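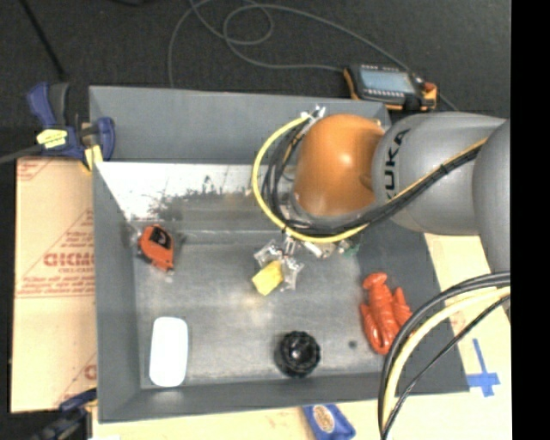

KUKA arm over a metal bin

Borar Pull Buoy and Kickboard Set

Price: £70 per set
Product code: 716
Availability: in stock, Monside warehouse

The Borar set is made for club swimmers who train several times a week and want one buoy and one board that match. Both pieces are closed-cell foam with no glued seams, so there is no join to split when they are pulled out of a mesh bag by one corner.

The pull buoy is a single figure-of-eight block. It sits high between the thighs and can be turned end on for ankle work. The narrower waist suits juniors from 13 upwards as well as most adults. Younger swimmers will find it too bulky and should look at the Flinar Junior buoy.

The kickboard has a flat top, a rounded nose and two finger grooves on each side. It is stiff enough to hold out at arm's length without bending. Swimmers who get sore shoulders with a long board can hold it halfway down the sides.

Details
Kickboard length: 43 cm
Buoy length: 24 cm
Weight of set: 390 g
Colours: navy, red, lime
Supplied with: drawstring mesh bag, name label

Care
Rinse in clean water after each session and leave to dry out of direct sun. Do not leave the set on a radiator or in a hot car. Light surface marks from lane ropes are normal and do not affect how it floats.

Club orders
Clubs ordering ten sets or more can have the club name printed on the board in one colour. The price with printing is £115 for two sets. Please send artwork as a PDF. Orders for the September start of term should reach us by the end of July – printing takes three weeks and we do not hold printed stock.

Hemi Mudgway looks after club accounts and can post a sample board before you order.

What customers say
"We swapped our old boards for these last winter and use them for every kick set. The grooves help the ones who grip too hard. I would like a smaller buoy in the same colours." – Noeline Partington, squad coach, Nepia Swimming Club

Delivery and returns
Standard delivery is three to five working days. Unused sets can be returned within 30 days in their bag. Printed boards cannot be returned unless faulty.

Page updated 9 July 2024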